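Okay, olive people, a thread, because three of you asked how the pruning went and I keep typing the same answer.

Short version – I finally cut back the old block at the bottom of the hill. My uncle planted it in 1978 and I don't think anyone had been brave with a saw down there since. 385 trees, most of them so thick in the middle you couldn't see your own hand.

Pádraig Foley came over on Wednesday to show me how he does it. He takes out one big limb per tree, steps back, drinks some coffee, then decides if a second one has to go. Mostly it doesn't! I would have taken four and regretted it by lunch.

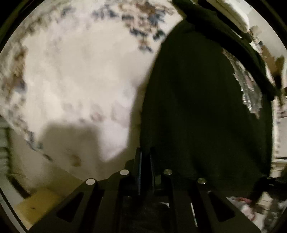 The leaf spot is what pushed me into it. Peacock spot, if you've never had the pleasure – round dark marks on the leaves, and then the leaves drop and your tree looks like a plucked chicken. It loves a damp, crowded canopy. If you're new to it, think of blotches like the ones on that off-white rug, only small and round and sooty, and on every leaf you turn over. Ours was worst on the north side, where the fog sits till 10 in the morning.

Copper: yes, I spray. Once after harvest, once before the spring growth. Ans Cuypers does a third round in wet years and her trees look better than mine, so maybe listen to her instead.

A few of you asked about the brush pile. Chipping the thin stuff, keeping the thick stuff for the stove (a year to dry, at least, it's heavy as iron). The badly spotted leaves I raked up and hauled off. Took forever. My back has filed a complaint.

Will I get less fruit this fall? Sure, probably a lot less. The mill already knows not to hold me a big slot. I'm hoping for a decent crop the year after, and I'd like to be able to reach it without the tall ladder.

Next job is the drain along the lower fence, which has been clogged since September. If anybody near me has a trencher they'd rent out for a weekend, my messages are open.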